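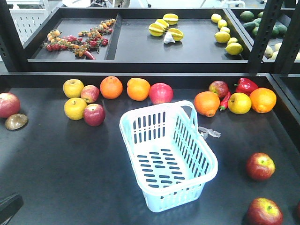
Is the single customs form now in use on both sides of the Ilton crossing?
It is in use for all outbound goods at Ilton and for inbound goods on the Pulow side. Inbound goods at Ilton still travel on the old paperwork until the second software release is installed.

Progress report: Ilton-Pulow Small Exporter Program
Submitted to: Mancuso Fund, Regional Trade Desk
Prepared by: Raffaele Amato, program manager
Date: 01/07/2022

Work completed

The program set out to cut the paperwork that small firms face when they sell across the border. At the start of the grant, a firm sending one mixed truckload needed four forms, two of which asked for the same information in a different order. These have been merged into one form with a single declaration number. Both customs offices accept a printed copy or an electronic one.

We signed up 93 firms against a target of 80. Most have fewer than ten employees. Food packers and furniture makers are the two largest groups, followed by repair shops that send parts back and forth. We had expected more textile firms and got only a few. The textile association in Pulow runs its own clearing service, and its members saw little need to change.

The help desk opened in the Badell office in November. It takes calls in both languages on weekday mornings. The most common question is still which tariff code to use for goods made from parts that came from more than one country. Leonardo Lombardi has written a short guide on this, and the desk now sends it out before a firm files for the first time.

Clearing times

Of the declarations filed on the new form last quarter, 96 percent cleared on the day they were filed. We don't have a good figure for the old paperwork to set beside this. The Pulow office kept its records by shipment and the Ilton office kept them by vehicle, and the two can't be matched after the fact. We have agreed on one method with both offices for the coming year, so the next report will have a proper comparison.

Held shipments fell into two groups. In the first, the origin section had been left blank. In the second, the weight on the form didn't match the weight at the scale. The origin section has been moved to the first page. The weight problem is harder, as some firms share a truck and fill in the total for the whole load. 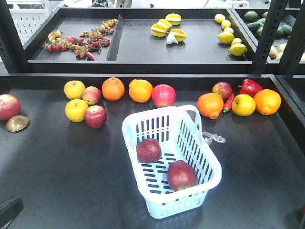

Training

We held 13 workshops during the period, split between the two towns. Attendance was good at the evening sessions and poor at the ones held in the middle of the day. We plan to drop the midday sessions and use the money for a second round in Pulow, where there is a waiting list.

Customs staff attended a separate course on the electronic version of the form. The Ilton staff have all finished it. Three people at Pulow still have the last module to do.

Problems and delays

The second software release is late. The contractor found that the Ilton system rejects any declaration number with a letter in it, and every number issued at Pulow begins with one. A fix has been written and is being tested. We had planned to install it before the end of the year and now expect to do so in the spring.

The joint inspection bay has not been started. The land survey is done, but the two town governments have not settled who will pay for lighting and snow removal. The fund's money for the bay has not been touched and is held in its own account.

Our translator left in the fall, and the form notes for plant products are out in one language only. A replacement has been hired.

Spending

Spending is under budget overall. Software is over by a small amount because of the extra testing. Training and travel are both under. We ask the fund to let us move the unused travel money to the software line. A signed request is attached as Annex B.

Next period

Install the second release at Ilton and retire the old inbound forms.
Publish the plant product notes in both languages.
Agree on a rule for shared trucks with both customs offices.
Get a written decision on bay running costs from the two towns.
Start collecting clearing times by declaration at both offices.

Questions on this report can be sent to Raffaele Amato at the Badell office. Annex A lists the firms enrolled, by town and type of goods.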